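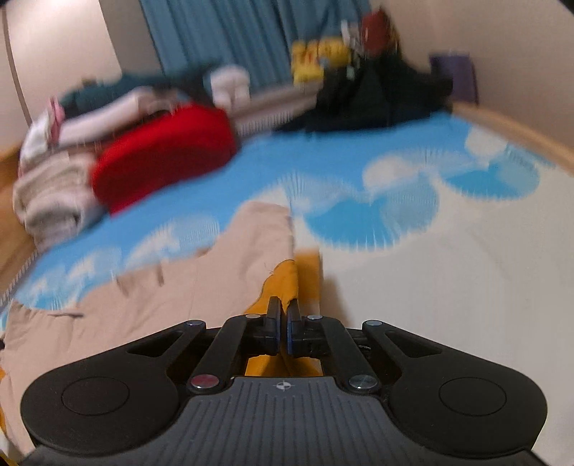

My appointment as site safety manager at Kesteck took effect this month, following five years in precast concrete yards. The position covers the Trivton quarry and its crushing plant, where 217 people are employed across two shifts. Preparation has been largely a domestic matter – orange-yellow cloth on a cloud-print sheet, clothes and cushions piled beyond it, and the induction papers still to be read.

The first task is a review of traffic rules on the haul road. The present limit is 30 miles per hour, and I intend to recommend a lower figure near the weighbridge. Ninus, the haulage contractor, has agreed to take part.
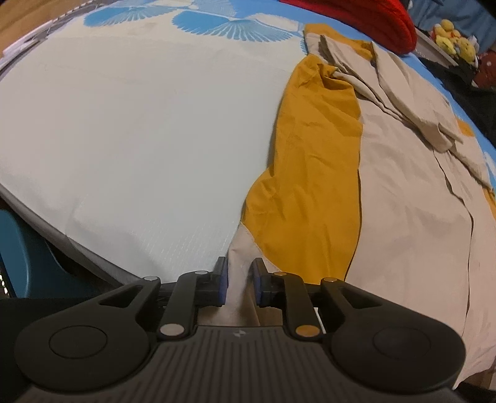 *Beige and mustard yellow, laid out over the bedding.*

A further entry will follow once the review is complete.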